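Simulation month at robotics club, and I am hooked

So November at the club has been all simulator, all the time, and I thought I would miss the soldering. I don't! Our team is called Jutard this year (don't ask, it lost three votes before it won one) and we signed up for the virtual pick-and-place event. Everything runs on the club's server, so I can work on it at 11 at night in my pajamas, which my mother has opinions about.

The task sounds tiny. You get a two-finger gripper, a countertop and some lumpy produce, and your code has to pick things up and put them down where the judges want them. Sinan Ertürk wrote our first grasp planner over one weekend and it was gloriously bad. It went for everything dead center, fingers fully open, full speed. I laughed so hard at the replays that I had to mute myself on the call.
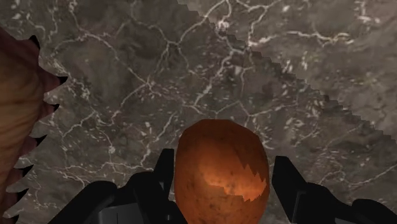
Then Ataberk Coşkun joined and asked why we were closing the fingers at the same speed the whole way. Good question – we had never thought about it. Now we come in fast, slow down for the last bit and wait for contact on both sides before lifting. We ran 544 trials with the old planner and 67 of them ended in a clean lift. I haven't finished the same batch with the new one, but I watched a bunch of runs last night and I was grinning at my laptop like a fool.

The friction settings are my job, and I love them more than is probably healthy. Set them too low and everything squirts away, too high and the gripper could pick up a house by its corner. I have 7 config files going and only 3 of them have names that make sense. Sinan wants me to clean that up before we submit. He's right, I know, I'll do it.

Next up is placing, where we have a lot of work left – our release is way too sudden and things roll. The Karakaya team already has theirs working and they kindly showed us a clip, so now I have something to chase. If you've tuned a release motion before, please leave me a comment, I'll read anything!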